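May 2, 2020

Saturday, and I have let myself be talked into a sofa day. Welington rang before breakfast to say his cousin's method for cleaning fabric seats "takes the years off them". I asked how many years. He said that depended on the sofa. I have heard this sort of thing before, usually from people selling something, and in August I fell for the Prostard spray, a tin that promised 365 days of protection and smelt of pear drops for a week.

The method, as dictated: brush everything one way, dab with a barely damp cloth, leave it, brush it back the other way. Do not rub. He said do not rub 3 times. I wrote it on the back of the Norkside bill, under the part where they want 1,756 for reasons they can't explain on the phone either.

Started with the arms, as they get all the elbows and all the tea. Daylight on that soft grey-mauve stuff is unkind, or at least thorough.

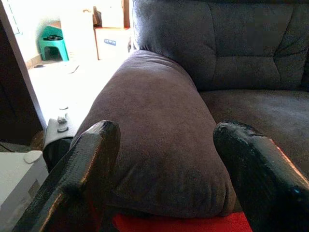
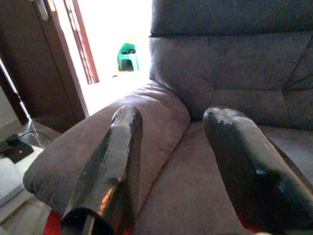

What I did, in order

Brushed the arms towards the front. They are fat as bolsters and the brush skates off the curve, so I had to hold on with the other hand, which left a handprint, which then had to be brushed.

Did the back. All those puffy panels with seams between them. I doubt whoever designed them ever had to get a crumb out of one. Used the thin nozzle, then a dry toothbrush, then my fingernail.

Dabbed. I am not convinced dabbing does anything. A mark that has been dabbed looks to me like a mark with ideas.

Emerson put his head in at teatime and said it looked better. I asked where. He waved at the whole thing and went off to find biscuits. He would have said the same if I'd thrown a blanket over it.

Welington wants to know the result. I shall tell him it is drying and leave it there. He has already mentioned a Tundik brush, 2 sizes, very good bristles. No.

Must ring Norkside on Monday.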